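Review rules for simulated two-arm scenes, revision 4

Print | E-mail

July 6, 2021

Revision 3 of our scene review rules had grown to 51 items. I cut it to 20 over the last two weeks, and the Dollbridge office has been working from the short version since the start of July. Several people outside the group asked for the reasoning, so I am putting most of it in one post. The full text lives in the Hodura repository under the docs folder, and where the two disagree, the repository wins.

Scope first. The rules cover two-arm manipulation scenes rendered in simulation: rooms, fixed furniture, loose objects, both arms, all cameras. They do not cover the policy, the controller gains or anything on real hardware. Hardware has its own safety procedure and I don't want the two documents borrowing from each other. A reviewer who passes a scene in simulation has said nothing at all about whether the same motion is safe beside a person.

Rule 1 is units. Meters, kilograms, seconds, radians, in every asset file, with no scale factor hidden in the scene graph. We lost most of a month to one countertop modeled in centimeters and shrunk by a parent transform. Its mesh rendered correctly. Its collision box did not inherit the scale, and arms refused to approach a surface that looked perfectly reachable.

Rule 2 is frames. Every frame has a name, a parent and a written axis convention. "Tool" is not an acceptable frame name in a scene with two tools. Use left and right from the robot's point of view, never the viewer's, and write the side first so the names sort together.

Rules 3 through 6 deal with wrist cameras. The old version asked that the wrist view be "reasonable," and each reviewer read that word differently. The new version asks for four specific things: both fingertips inside the view at full opening, the view unblocked by the housing above the lower third, the mount transform stored with the robot and not with the scene, and the same lens parameters on both arms unless a written exception exists.

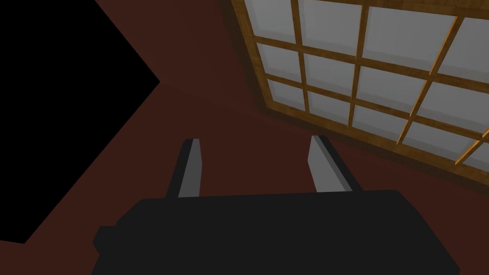
The check is run at the home pose and at the far end of each joint range. A view that passes at home can still fail with the wrist rolled over, usually when a cable model or a mounting part swings in front of the lens. Save the result of each pose. We had a habit of saving only the failures, and later could not show that the other poses had been looked at.

There is no rule that the wrist view must be level. I was asked to add one and declined. A wrist camera turns with the wrist, and anything trained on its output has to cope with a window that runs diagonally or a wall with no features on it. What the rules do require is that the roll be recoverable from the logged joint state at every time step. If the image and the joint state come from different ticks, the episode is rejected. The tolerance is one simulation step.

Rule 7 concerns open geometry. Many of our room assets are shells: a few walls, maybe a ceiling, nothing outside. From a fixed overhead camera this is invisible. From the wrist, it shows up as flat black wherever the shell ends. Revision 3 banned it outright. The ban was widely ignored, and a rule that is ignored by everyone does damage to the ones next to it.

Revision 4 permits unrendered background under three conditions. It has to be listed in the scene record. It must stay out of the work volume, meaning no black region may sit directly behind the task objects in the primary camera. And the background color must be the same in every scene in a release, so that a model can't tell the scenes apart by it. Scenes that used to get a pass by verbal agreement now get one on paper. 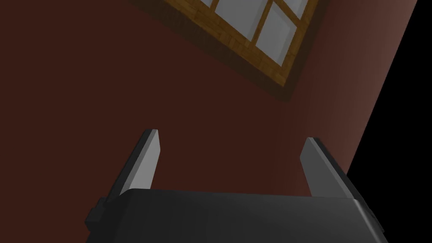 Rules 8 through 11 are about materials and light. Wall colors may be anything, dark included, provided the fingers can be separated from the wall by a fixed contrast threshold at both fingertips. We measure that on the rendered image after tone mapping. Measuring it on the material values was a mistake carried over from revision 1. Shadow settings are locked per release. Reflections are off unless the task needs them.

Texture scale gets its own line. Wood grain and stone speckle are the usual offenders — a tile stretched over a long part gives the policy a landmark that no real kitchen would offer. Reviewers should look at each textured part once from a wrist camera at closest approach. Passing from across the room does not count.

Rule 12 is about placement. At reset, every loose object must come to rest on something that has a collision body. An object may start in the air only if the scene record says so and gives the reason. Fixed parts of the room are exempt, but they must be flagged as fixed, since a viewer has no way to tell from a still render. I ran the new checker over the 535 scenes in the current Shek set, and the most common failure by far was the missing flag. Actual floating loose objects were rare.

Rule 13 covers reach. Each arm needs at least one collision-free path from home to each object it is assigned, found by the planner and stored with the scene. We used to accept a reach sphere. Reach spheres ignore sills, counter edges and the other arm.
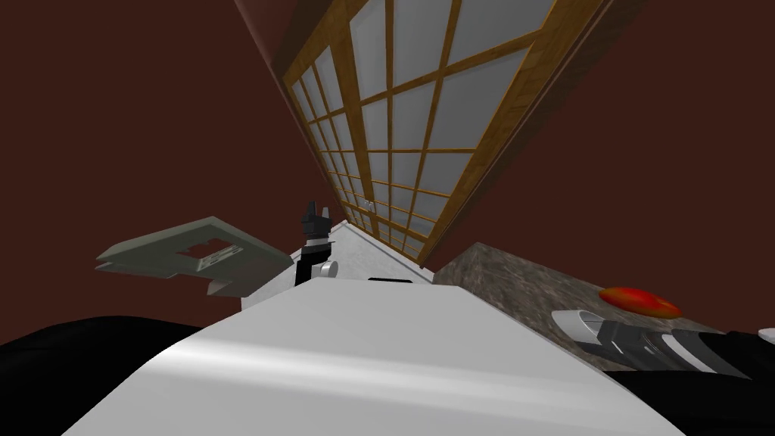 Simulated room with both arms: one gripper upright near the window, the other beside the granite-textured countertop.

Rules 14 to 17 are record keeping, and I will be brief. One record per scene, plain text, versioned with the assets. Random seeds are written down. Renderer version is written down. The reviewer can't be the person who built the scene. Skestano, who supply part of our furniture assets, have agreed to ship their records in the same format, and that removed a conversion script I was glad to delete.

The last three rules say how to change the rules. A new item needs a failed scene attached to it. Each item must be testable by a script or by one reviewer in under five minutes. Any item that has rejected nothing through two releases comes up for removal at the next revision. Most of the items I cut went out under that last one, applied backward.

Open items: the contrast threshold in rule 8 was tuned on opaque gray fingers and I doubt it holds for translucent pads. Rule 13 says nothing on handovers, where the object assigned to one arm begins in the other. Drafts for both are on the branch, and comments should go there. I don't read the blog comments often enough to rely on them.

Print | E-mail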